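4.2 Room turnover and late checkout

The second part of the study considers how the length of the interval between departure and arrival affects the work of housekeeping staff in mid-priced resort hotels. Earlier work by Matić treated this interval as fixed. In the properties we visited, it was set anew each morning by the front desk, and it depended heavily on the number of guests who had been granted a late checkout.

Records were collected at two coastal properties operated by Rorkard during September, when package arrivals remain frequent but seasonal staff have begun to leave. The records cover 800 room departures. For each departure, the front desk system stored the time at which the key was returned, the time at which the room was released for cleaning, and the time at which a supervisor marked it ready for sale. Rooms taken out of service for repairs were excluded, as were rooms whose occupants moved elsewhere within the same hotel.

Official checkout at both properties was 10 a.m. Guests who asked to stay longer were usually allowed to do so if the room had not been assigned to an early arrival. No fee was charged at the smaller property. At the larger one a fee appeared in the printed terms but was applied unevenly, and several desk clerks told us that they waived it for families with evening flights.

Staff were assigned rooms by floor under a system known locally as Studis, which places neighboring rooms on one list to reduce walking. The system works well when departures on a floor occur close together. It performs poorly when late checkouts are scattered, and attendants must then return to a corridor they have already finished. Saarela describes a similar pattern in ski lodges, although the stays there were longer and arrivals were concentrated on one day of the week (Esko Saarela, unpublished thesis).

Of the rooms released before noon, 92 percent were ready by the advertised check-in time. The share was lower for rooms released in the afternoon, and the difference was greatest on Friday, when incoming charter groups arrived before the evening shift had started.

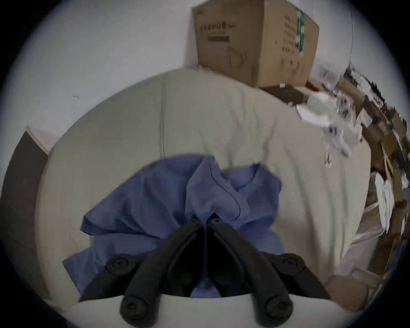
Figure 8. Blue garment on a pale upholstered surface.

Does a late checkout always delay the next guest? It delays the next guest only when the room has been promised for the same afternoon and no comparable room is free.

The distinction matters for how hotels word their offers. A promise of late checkout made at the time of booking removes the desk's freedom to judge each case, while a request made on the eve of departure preserves it. Both properties have since moved to the latter arrangement.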